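Speaker notes – "The Finger That Let Go," Grevdale automation evening, August
Mirjana Petek

Slide 1 – title
Wait for people to find their seats. Thank the hosts, thank whoever made the plum cake, and say that I will happily take questions in the middle, so please don't sit on them until the end. Mention that I worked on the Flendex line support team for the whole of this story, so when I say "we missed it," I am very much part of the "we."

Opening
I'd like to tell you about a small part that came off a gripper, and about the two weeks we spent looking for the cause in all the wrong places. Nobody was hurt. I say that first because the last time I gave this talk a lady in the second row looked worried for twenty minutes, and I felt terrible about it afterward.

The cell is called Gilbert. I don't know why it's called Gilbert, it had the name before I arrived, and it's painted on the fence in rather nice lettering. Gilbert picks pump covers out of a tray, turns them over and sets them on a conveyor. It has two fingers, and each finger has a tip plate held on with screws. On the day in question it had been running since early morning, and at 10:40 it picked up a cover, swung toward the conveyor, and one of the tip plates came away. The cover went with it. It hit the inside of the fence, low down, and slid under the conveyor. The plate landed in the tray.

(Pause here. Let them picture it. Pass the old tip plate around if I remembered to bring it.)

Slide 2 – what the log said
The log is the part I find most interesting, and it is also the part where my husband leaves the room. The controller did not see a fault. As far as it was concerned, the fingers had closed, the motor current was in the normal band, and the part was held. It went on to the conveyor, opened the fingers, and came back for another one. The count at the time was 2468 picks since the last tool change. It made 8 more moves holding nothing at all before the operator, who had heard the bang and walked over from the packing bench, pressed the stop.

Read the line out slowly: "Grip confirmed." It said that all 8 times. I have a printout of it over my desk.

Slide 3 – where we looked first
We started with the program, because somebody had edited it the week before and that makes everyone suspicious. Then we looked at the air supply, which was silly of us, as Gilbert's gripper is electric and we only checked it out of habit. Then we blamed the covers. There had been a new batch with a little more oil on them, and for three days we were all quite sure it was the oil. We wiped covers by hand. I wiped a great many covers myself.

What we hadn't done was sit down and handle the tool. In a fenced cell you see a gripper through mesh and from a distance, and you get used to thinking of it as one solid thing. Once you have fingers like that in your own hand, at a table, with daylight coming in, you start to notice how much of the job hangs on a few little screws.

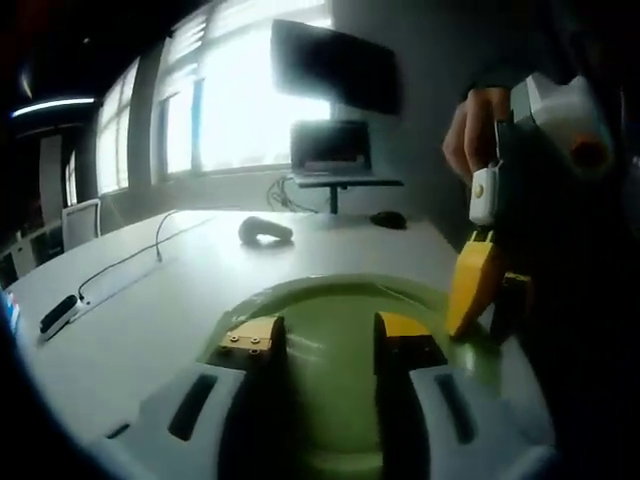
So that was our turning point, getting our hands on the hardware. We took Gilbert's fingers off and put them on the bench, and within half an hour we had found that two of the screws on the other plate, the one that had stayed on, could be turned with a fingernail. I remember the room going quiet. Then I remember somebody going to fetch the spare set from the cupboard, and those were loose as well.

Slide 4 – the cause
I'll go through this at a gentle pace, as it's easy to get lost. The plates had been changed for a slightly thicker version, to give a bit more wear. Very sensible. The screws had stayed the same length. That meant fewer turns of thread inside the finger, and the threadlocker was sitting mostly in the plate and hardly at all in the finger body where it was needed. Every time the fingers closed, the plate rocked by a hair. You could never have seen it. But give it a couple of thousand picks and the screws walk out on their own.

The change had gone through Clusport, our purchasing system, under request 1432. I pulled it up for this talk. It has the new plate thickness, it has the price, and it has a signature from our team. There is a box for "other parts affected" and the box is empty. The signature, I'm sorry to say, is mine. I thought of plates as something you buy and swap, a bit like brake pads, and it didn't cross my mind to ask about the screws.

(If someone asks whether I got in trouble: no, I got a very kind talking-to and a longer form.)

Slide 5 – the safety side
The fence did its job. I want to be fair to the fence. The cover weighs 232 grams and it was moving quickly, and it stopped where it was supposed to stop. But when we walked around the cell afterward we found the bottom of the mesh sits higher than it should on the tray side, where the floor dips. The cover went out the opposite way. If the plate had let go a little earlier in the swing, it could have gone through that gap at ankle height, right where people stand to load trays. We had a kick board fitted that same afternoon, before we had the faintest idea what had caused the whole business.

I'd ask you to take that bit home with you if you take nothing else. You can fix where a thing lands before you know why it flew.

Slide 6 – what we do now
Longer screws, obviously. A paint stripe across each screw head and onto the plate, so a loose one shows up as a broken line. The operators check the stripes at the start of the shift with a flashlight, and they've been lovely about it, even the night crew. The controller now compares finger position against the width of the part as well as looking at the current, so closing on thin air gives a stop and a red lamp. We tested that by running the cell with an empty tray, and it stopped on the first pick, and I'm afraid I clapped.

One thing still isn't settled. The new check is a touch too strict on cold mornings and gives us a false stop now and then. We have widened the limits once already and I don't want to widen them again, because that is how you end up with a check that agrees with everything. If anyone here has dealt with this, please come and find me at the coffee table.

Slide 7 – questions
Leave the photo of the paint stripes up. Repeat each question into the microphone, the back row can't hear otherwise. Collect the tip plate before people go home.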